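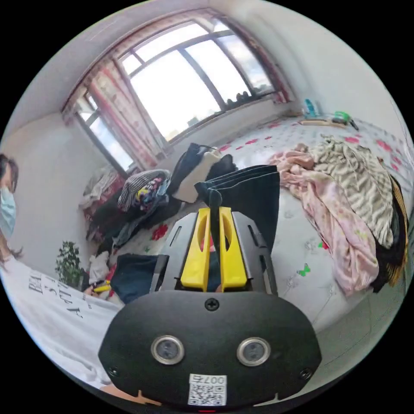 Sostine hand-held gripper, fingers closed on the hem of a dark navy garment.

Home | Products | Hand-held tools | Spare parts | Support | Contact

Sostine Hand-Held Gripper Kit

Aug 23, 2023 | By the Funex product team
Last updated: October

The Sostine is a hand-held gripper for recording manual work. The operator holds it by the handle, opens and closes the two fingers with the trigger, and a wide camera records everything from behind the fingers. There is no robot arm in the kit. You bring the tool to the place where the work is, do the work with it, and take the recordings home to train or to test your own arm.

We have offered this kit since the second version of the trigger. Many of our customers use it for clothes, because clothes are difficult. A cup has the same shape every time you look at it. A pair of jeans does not, and a person who folds jeans makes a lot of small decisions with the hands which are very hard to write down as rules. With the Sostine these decisions are recorded in a form that is near to what a two-finger arm can do later.

What is in the box

The single kit contains one gripper with camera, one charger, one data cable, a calibration board, two spare pairs of fingers and a soft bag. The double kit contains two grippers and two of everything else except the board. For folding and sorting of clothes we recommend the double kit. It is possible to fold a T-shirt with one gripper and one free hand, but then your recording shows a hand, and your arm does not have a hand.

The fingers

The fingers are bright yellow, so they are easy to find in the recording also when the garment is black or dark blue. Each finger has a long slot cut through it. The inner faces are flat. On thin cotton and on denim they hold well with normal pressure of the trigger. On very smooth lining fabric we suggest the rubber pads, which are sold separately in packs of 10.

To change a finger, open the small screw at its base, pull the finger straight up and put the new one in until you hear a click. Please do not tighten the screw too strongly. The thread is plastic, and most of the repairs that come to our workshop are for this reason.

Working on a bed, a table or the floor

You do not need a special table. The Sostine works on any surface where you would do the job by hand, and a normal bed is a good surface for laundry because it is wide and the cloth does not slide away. A patterned sheet is not a problem for the recording. We even ask our customers to use different sheets and blankets from one session to the next, so the material is not always the same.

Light is more important. Daylight from a window is very good, but if the window is directly in front of the camera, the exposure can go too dark on the side of the clothes. In the settings you find the option "Bright background" -- turn it on before you start the session and not in the middle of it.

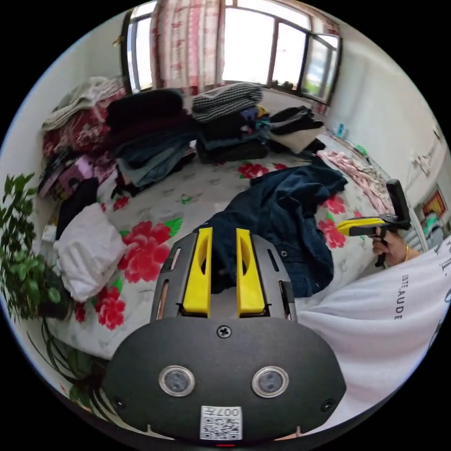 One customer wrote to us that the first day with two grippers was slow and a little frustrating, and that her wrists were tired before lunch. By the end of the week, she said, she did not think about the trigger any more, and she only wished that the handle was a bit thinner for small hands.

We passed this remark to Grimik, the manufacturer, and a thinner handle cover is now available as a spare part. It fits on all grippers with the current trigger. For the tired wrists we can only advise to make short sessions in the beginning. Fifteen minutes of work and a break is better than one long hour, and the recordings are also cleaner.

Labels and numbering

Every gripper carries a white label with a square code and a number. The software reads the number when you connect the cable and writes it in each recording. If you have several grippers, please keep a list of which operator has used which number. It sounds like office work, but when one camera has lost its calibration you will be glad to know which sessions came from it.

Labels can be replaced. Clean the housing with a dry cloth before you put on a new one. Do not use alcohol on the lenses.

Technical data

Recording time with one charge: 136 minutes
Charging time from empty: 41 minutes
Fingers: two, parallel, exchangeable
Finger color: yellow
Housing color: black
Control: mechanical trigger, no motor
Warranty: 36 months on the housing and trigger, not on the fingers

What we like less

We sell this product and we want to sell it, but we prefer that you know the weak points before you order. The housing is quite large, and in narrow places such as a drawer or a small washing machine door it touches the edge. The software is available only in English. And the soft bag is too tight for the double kit with the charger inside -- we have told this to Grimik two times already.

If your work is mostly with small hard parts, for example screws or plugs, then the Sostine is perhaps not the right tool. The fingers are made for cloth, boxes, kitchen things and similar objects of household size. Please write to us before ordering and we will say openly if we think it does not fit. 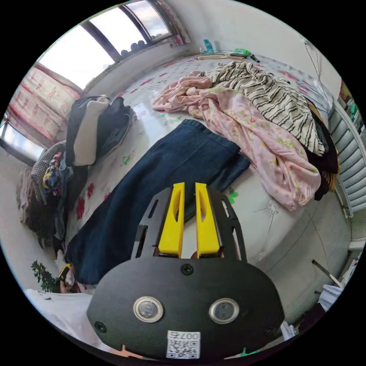 Can I use the recordings with a robot arm from another manufacturer?

The recordings are saved in an open format, and they can be used with any arm that has a parallel gripper of similar opening. You will need to measure the distance between your camera and your fingers and enter it in the settings file. A short guide for this is included with the software.

Ordering

The single kit and the double kit are in stock. Spare fingers, rubber pads and handle covers are sent as a letter when you order them without a kit. Schools and universities can ask for an offer by the contact form. Please write in the message how many operators will work at the same time, and we will propose the right number of chargers.

Back to Hand-held tools | Spare parts | Support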